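Protecting a Polished Table Under Fruit and Crockery

Filed under: Dining room, surfaces
Revised Nov 6, 2018 by Szymon Witkowska

A gloss finish scratches from grit more often than from weight. Wipe the wood with a barely damp cloth, dry it, and only then lay the tablecloth. A thin cloth stops crumbs and light scuffs. It does not stop heat or standing water, so use a separate mat under hot dishes.

Check the foot of each ceramic plate with a fingertip. An unglazed ring can be smoothed with 2000 grit wet-and-dry paper, used wet, in five light turns.

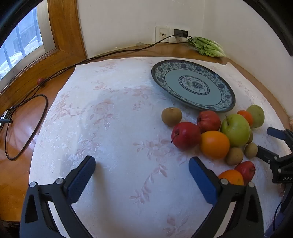
Apples, oranges and a floral plate on a rose-print cloth.

Dry washed fruit before it goes on the cloth – stem hollows hold water. Apples speed up the ripening of kiwis and pears. Store them apart if the fruit has to last the week, and turn it daily to find soft spots.

Charger cables should not cross the cloth. One pull moves everything on top. Route the cable behind the table and coil the slack off the polished surface; some soft cable jackets mark varnish over time.

Next: Removing white rings from varnish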